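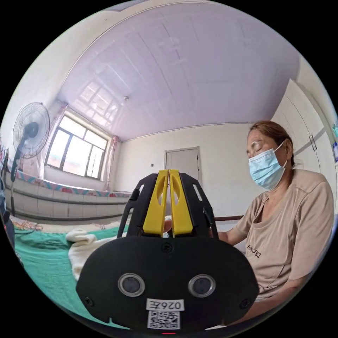 Figure 5. A seated woman in a face mask and short-sleeved T-shirt during the Lastden sessions.

4.2 Posture and attention

The Hetau checklist treats lowered eyes as a sign of attention to the work. We doubt this. The woman in Figure 5 has her eyes closed or turned down, and a rater cannot tell which. A face mask hides her nose, mouth and chin, so little of her expression is left to judge. Yet the checklist allows no "unclear" answer, and all 2672 entries in the Lastden file carry a firm score. Raters trained for 12 hours agreed on 80 percent of them, a figure often quoted in the checklist's favor. Agreement of this kind may only show that the raters learned the same guess. We therefore leave the attention scores out of Table 5.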